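Reading Mirsad Kovačević's Stosaden in two sittings

30/04/2025

I finished Stosaden at ten past one in the morning and then lay there with the lamp on, going back over the last chapter in my head. I haven't done that with a science fiction novel for ages! I'd meant to read a chapter a night and make it last until the bank holiday. So much for that.

It came to me by way of Boonsong Hemmin, who runs our reading group and has been pushing translated fiction on us since last July. Kovačević wrote the book in Bosnian, and the English version is by Pouran Salehi, who also did his short stories (the collection with the ferry on the cover, if you remember me going on about it). Her English is lovely. There's a whole running joke about a word for "borrowed shoes" that can't possibly have been easy to bring across, and it made me laugh out loud on the bus.

The story goes like this, and I'll keep it vague. Stosaden is a town of 1,836 people built on the inside of a dam, on a planet where the water behind it rises by one step every generation. The dam was supposed to be looked after by a mind called Clillo, which stopped answering 314 years ago. Everyone still writes to it. They post letters through a slot in the wall, about the weather and their neighbours and whose goat ate what, and our narrator is the young woman whose job is to sweep up behind the slot. One morning there are 55 letters on the floor and one of them is a reply.

I love that the book doesn't rush off after the reply. She puts it in her apron and carries on sweeping! For almost 5 chapters she doesn't open it, and you get her aunt's wedding, a quarrel over a boat, and a long, very funny bit about the town choir trying to agree on a key. By the time she unfolds the paper I knew the place so well that I was frightened for all of them.

Is it perfect? No. The section told by the engineer drags, and I never got the hang of the calendar, which has too many months and a footnote I read three times. A couple of the minor characters could be swapped and I wouldn't notice. But the letters themselves, which sit between the chapters, are wonderful, and I'd happily have read twice as many. My favourite is the one from the man who only wants to know if Clillo likes soup.
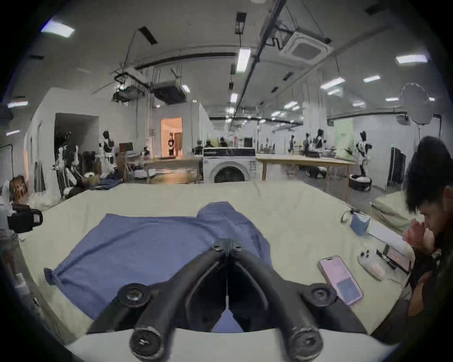
Pink phone, blue cloth, beige-covered table.

If you want something to go with it, Arben Đorđević's Stedport is the obvious neighbour, another town and another wall, though a much gloomier one. I read it two years ago and admired it more than I enjoyed it. I'd start with Stosaden and go there afterwards, on a sunny day.

The group is talking about it next month, and Boonsong has asked each of us to bring a letter to Clillo. Mine is two pages already and mostly about the buses. If you've read the book, do tell me in the comments what you thought she should have done with the reply, and please put a spoiler warning at the top, as my sister reads these and she's only on chapter two.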